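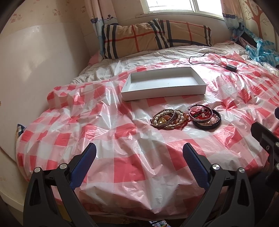

How long should a houseguest stay?

Three nights is comfortable for most homes, and anything past a week should be talked over before you buy the ticket.

I got that answer from my aunt when I was nineteen, and I have been breaking it ever since. Last year I spent most of the spring in other people's spare rooms. My lease in Lindthorpe ended in the first week of May, the new place wasn't ready until the middle of summer, and I had a job I could do from any kitchen table with a plug near it. So I wrote to everyone I liked and asked if I could come and stay. I was amazed how many said yes! I was also amazed how fast I ran out of clean socks, but that's another story.

I want to talk about being a guest, a long one, because I think a lot of us are going to be doing more of it. Rents are what they are. Friends move far away and you can't just go for dinner anymore, you have to go for dinner and breakfast and the next dinner too. And I grew up thinking that manners at someone else's house meant bringing flowers and making the bed. Flowers are lovely. They do not help on day nine.

The first stop

My first hosts were the Tierneys, up in Skernutley. Rónán Tierney and I shared an apartment in our twenties, a terrible one over a muffler shop, and I figured that meant we could live together again with no trouble at all. We had survived one bathroom and a fridge that froze the eggs, so what was left to learn?

Plenty. Rónán is a father of three now and his house runs like a small airport. Breakfast is at six thirty. Showers have an order. I came down on the first morning at eight, in my robe, looking for coffee and a chat, and found the kitchen wiped down and everybody gone except the dog, who looked at me like I'd missed my flight.

So here's the first thing I'd tell anyone: ask about the morning. Ask the night you get there, while you're still standing in the hall with your coat on. When do people get up, who needs the bathroom, is there coffee and may I make it myself? Hosts almost never bring it up (they don't want to seem bossy) and then they lie awake wondering if you'll be in the shower at six forty. Rónán told me later that he'd moved his own shower to bedtime for my whole visit. I felt awful. I'd have happily washed at noon.

Paying your way without making it weird

Money is the part everybody mumbles about. I stayed twelve nights at my second stop, with a cousin in Villalobos, and I offered her cash toward the bills on the first evening. She was so offended she left the room. I mean she really went out and watered the tomatoes in the dark.

What worked was groceries. I went to the market every other day and came back with the boring stuff: oil, rice, onions, dish soap, the good trash bags. A guest who shows up with a fancy cheese is being sweet, and a guest who notices you're down to the last roll of paper towels is paying rent. By the end of the stay I'd spent a little over $600, which was far less than I'd have paid for any room in that town, and my cousin never once had to run to the water plants to get away from me.

Other things that went over well: filling the car with gas if you borrow it, taking one dinner a week as your own and cooking it start to finish, and sitting with the kids for an evening so the grown-ups can go out. That last one is worth more than any envelope of money. Do offer a particular evening, though. "I could babysit sometime" gets you a nod and goes nowhere.

Stay out of the laundry system, by the way. Every household has one and no outsider can understand it. Ask when the machine is free, do your own, take it out the minute it stops.
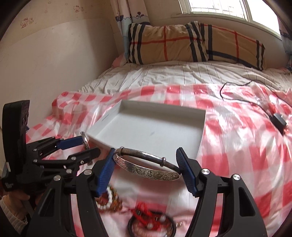 When to disappear

Trinity Ruiz-Ortega had me for two weeks at her place in Gavau, and she is the best host I know, so I asked her straight out what makes a good guest. She didn't even stop chopping.

"Somebody who leaves," she said. "And comes back for supper."

She meant during the day. Trinity has had cousins, in-laws, exchange students and one very sad divorced neighbor in her back room, and the ones she'd have again all had somewhere to be in the afternoon. The library, a walk, a long bus ride to look at a church. It hardly mattered. What she wanted was two hours in her own house with her shoes off and the radio up, and no need to ask anyone if they'd like a sandwich.

I'd been doing the opposite! I thought it was rude to go off by myself, like I was treating her home as a hotel. So I had been trailing from room to room after her, being good company. The next day I took my laptop to a café by the bus station and stayed till four, and when I got back she was so cheerful that she'd made a pie.

The other side of that is your own door. A guest room with a door is a gift to the guest and to the host both, and you should shut it now and then. Read in there. Nap. Call your mother. I used to think I had to be seen downstairs until the last person went up, and I'd be yawning into my tea while Rónán sat yawning into his, each of us waiting for the other to quit.

Going home

Say your leaving date out loud early on and then stick to it, even if they beg. Strip the bed unless you're told not to. Check under it, and check the bathroom shelf and the hook behind the door. I have mailed and been mailed a truly silly number of phone chargers.

Write a real note afterward, on paper, and put something in it that happened. I wrote to Trinity about the pie. I wrote to my cousin about the tomatoes, and she called me up laughing and asked when I was coming back. I said three nights, and she said make it a week, and bring trash bags.

More from Home & Away
The Dinner Party That Wouldn't End
My Year Without a Couch
Sharing a Kitchen With Your Mother-in-Law
Six Soups for a Full House
Letters: You Told Us About Your Worst Roommates

Contact the editors | Subscribe | Copyright 2018, all rights reserved | Back to top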